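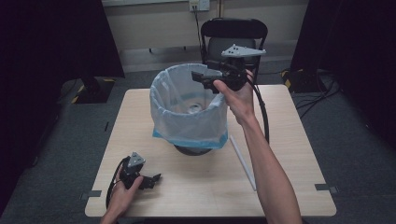

휴지통 작업 자리. 봉투는 테두리에 접어 씌운 상태, 양손 그리퍼.

2026년 2월 11일

장비 구매 정리. 오후에 Natnael, Radka와 탁자 옆에서 얘기한 내용을 적고 견적 메일 온 것을 붙여서 정리함. Eugeniusz는 못 왔으니 이걸 읽고 의견을 달아 주면 됨.

남은 예산

이번 분기에 쓸 수 있는 금액은 728만 원. 12월에 신청한 금액보다 줄었고, 줄어든 부분은 인건비 쪽으로 넘어갔다고 Nataša에게 들었음. 다시 요청해도 이번 분기 안에는 안 된다고 함. 이 안에서 소모품, 예비품, 자리 하나 늘리는 비용까지 다 해결해야 함. 노트북이나 저장장치는 별도 항목이라 여기 안 넣음.

728만 원 가운데 100만 원은 수리비로 묶어 두기로 했음. Radka는 너무 많다고 하고 나는 적다고 봄. 작년에 케이블 커넥터 쪽 수리만 여러 번 나갔고, 매번 다른 항목에서 끌어다 썼음. 일단 100만 원으로 두고 분기 중간에 다시 본다.

그리퍼

손에 드는 그리퍼를 한 쌍 더 살지, 지금 있는 것의 부품만 살지가 제일 큰 문제. Itow에서 받은 견적은 본체 한 쌍에 손가락, 윗판, 케이블이 포함된 구성이고, 납기는 주문 확정 후에 알려 준다고만 적혀 있음. 할인은 두 쌍부터. 한 쌍을 사면 예산의 대부분이 나가고 자리 확장은 다음 분기로 밀림.

Natnael 의견: 본체는 멀쩡하니 손가락만 넉넉히 사자. 봉투처럼 얇고 미끄러운 것을 잡는 작업에서는 손가락 끝 면이 닳으면 바로 표가 나고, 닳은 채로 녹화한 것은 나중에 골라내는 데 시간이 더 든다고 함. 나도 대체로 동의. 다만 본체 예비가 하나도 없는 상태로 계속 가는 건 불안함. 한쪽이 고장 나면 양손 작업은 전부 멈춤.

Itow에 물어볼 것:
- 본체를 한 짝만 팔 수 있는지. 왼손용 오른손용 구분이 있는지도.
- 고장 났을 때 대체품을 빌려주는지, 그 기간 요금이 있는지.
- 손가락 교체 후에 보정을 다시 해야 하는지. 설명서에는 권장이라고만 되어 있음.
- 윗판만 따로 살 수 있는지. 예전 견적서에는 품목이 있었는데 이번에는 안 보임.

손가락은 교체용 10쌍에 43만 원. 이건 오늘 확정. Natnael이 주문서를 쓰고 내가 결재 올림. 처음에는 절반만 사자는 얘기도 있었는데 묶음 단위로만 팔아서 선택지가 없었음. 받으면 서랍 왼쪽 칸에 넣고 꺼낼 때 날짜를 적을 것. 지난번 묶음은 언제 누가 갈았는지 기록이 없어서 수명을 계산할 수가 없음.

케이블

지금 제일 신경 쓰이는 부분. 양쪽 그리퍼에서 나온 케이블이 각각 탁자 옆으로 내려가고, 오른쪽은 장비 상자 주변 카펫 위에 여러 가닥이 퍼져 있음. 휴지통처럼 높이가 있는 물건을 탁자에 올리면 팔을 더 들어야 하고, 그만큼 케이블 여유가 더 필요함. 오늘 위에서 봉투 입구로 내려가는 동작을 몇 가지 각도로 해 보면서 길이를 다시 생각하게 됐음.

안은 두 가지.

첫째, 더 길고 부드러운 케이블로 교체. Primine에서 같은 규격으로 길이를 맞춰 줄 수 있다고 답이 왔음. 외피 재질은 두 종류이고 가격 차이는 크지 않음. 샘플을 먼저 받아 보고 정하기로. 샘플은 무료인데 배송비는 우리가 냄.

둘째, 위에서 내려오는 방식. 천장 쪽에 줄을 걸어서 케이블을 매다는 것. Radka가 예전 직장에서 썼는데 손목이 훨씬 편했다고 함. 문제는 천장에 뭘 달려면 건물 쪽 허가를 받아야 한다는 것이고, 카메라 시야에 케이블이 들어올 수도 있음. 스탠드를 세우는 방법도 있지만 커튼 안쪽 공간이 그만큼 줄어듦. 이번 분기에는 첫째 안으로 가고, 둘째 안은 Radka가 스탠드 가격만 알아보기로 함.

어느 쪽이든 바닥 케이블은 덮개를 사서 정리해야 함. 카펫용은 밑면이 다르다고 하니 일반 제품을 잘못 주문하지 말 것. Eugeniusz가 전에 쓰던 제품명을 알 거라고 해서 메일 보냄.

탁자와 자리

자리를 하나 더 만드는 건은 Urban 견적이 아직 불완전함. 탁자 가격만 있고 커튼 레일과 커튼이 빠져 있음. 다시 요청함. 확장하게 되면 아래는 지금 자리와 같게 맞추고 싶음.

상판: 밝은 나무, 모서리 둥근 것. 색이 다르면 두 자리 데이터를 섞을 때 배경 차이가 커짐. 일부러 다르게 가자는 의견도 있는데(Natnael) 그건 모델 쪽 사람들과 얘기해 봐야 함.
커튼: 검정, 양옆. 지금 것과 같은 원단이면 좋지만 꼭 같을 필요는 없음.
테이프: 탁자 앞쪽 좌우 가장자리에 붙이는 어두운 색 테이프. 재고가 별로 없음. 폭은 지금 것을 재서 주문.
의자: 안 삼. 창고에 있음.

전원은 뒷벽 콘센트에서 끌어오는 것만으로 두 자리를 돌릴 수 있는지 모르겠음. 시설 담당에게 회로 용량을 물어봐야 하고, 답이 오기 전까지 탁자도 주문하지 않는다. 작년에 이걸 거꾸로 해서 포장도 안 뜯은 선반이 복도에 오래 서 있었음.

자리가 늘면 장비 상자도 더 필요함. 지금 쓰는 것은 노란색과 검은색 줄무늬가 있는 검은 상자. Zistico에 대여가 있고 구매도 있는데, 대여는 분기 단위라 우리 일정에는 비쌈. 구매 가격은 Viorica가 전화로 물어봤고 서면 견적은 아직. 서면으로 오기 전까지 표에는 빈칸으로 둠.

작업 물품

이건 금액이 작아서 자주 빠뜨리는데 실제로는 제일 자주 떨어짐.

- 휴지통용 비닐봉투. 반투명 흰색. 두께가 다르면 접히는 모양이 달라지니 같은 제품으로만 살 것. 대체품이 싸다고 바꾸지 말기.
- 둥근 휴지통 예비. 크기가 다른 것도 하나 넣자는 Radka 제안, 찬성.
- 얇은 흰 막대. 잘 굴러가서 자주 없어짐. 넉넉히.
- 휴지통에 넣는 작은 물건들. 회색 계열만 있으면 봉투 안에서 구분이 어려울 때가 있어서 다른 색도 섞어서 살 것. 목록은 Natnael이 만들기로.

소모품은 한 번에 모아서 주문. 지난달처럼 각자 조금씩 사면 영수증 처리하는 Nataša만 힘들어짐. 공용 시트에 적어 두면 내가 한꺼번에 올림.

우선순위

1. 교체용 손가락. 확정, 주문 진행.
2. 작업 물품과 테이프. 확정, 시트 채워지는 대로.
3. 케이블 교체. 샘플 확인 후 결정.
4. 바닥 케이블 덮개. 제품명 확인 후 주문.
5. 그리퍼 본체. Itow 답변 보고 한 짝이 가능하면 3번과 같은 순위로 올림.
6. 두 번째 자리. 전원 답변과 Urban, Zistico 서면 견적이 다 와야 검토.

5번과 6번을 같은 분기에 다 하는 건 지금 금액으로는 어려워 보임. Viorica는 6번을 먼저 하자는 쪽. 사람이 기다리는 시간이 아깝다는 것. 그런데 자리가 둘이어도 그리퍼가 한 쌍이면 동시에 녹화를 못 하니, 한쪽에서 녹화하는 동안 다른 쪽에서 물건을 세팅하는 정도의 이득임. 준비 시간이 녹화 시간보다 긴 작업이면 그래도 쓸 만한데, 휴지통 작업은 봉투를 다시 씌우는 것 말고는 준비가 별로 없음. 작업별로 준비 시간을 재 본 기록이 있어야 판단이 됨. 다음 주부터 녹화 시트에 칸을 하나 추가해서 적기로 했음. 칸 이름은 그냥 "준비".

할 일

나: Itow에 질문 메일, 손가락 결재, Urban에 커튼 포함 견적 재요청, 시설 담당에게 전원 문의.
Natnael: 손가락 주문서, 작은 물건 목록, 녹화 시트에 칸 추가.
Radka: Primine 샘플 신청, 스탠드 가격, 테이프 폭 재기.
Viorica: Zistico 서면 견적.
Eugeniusz: 카펫용 덮개 제품명, 수리비 금액에 대한 의견.

추가 메모. 저녁에 Primine에서 회신이 하나 더 왔음. 샘플 신청할 때 커넥터 사진을 같이 보내 달라고 함. 양쪽 끝이 다르니 둘 다 찍어서 보낼 것. Radka에게 전달함.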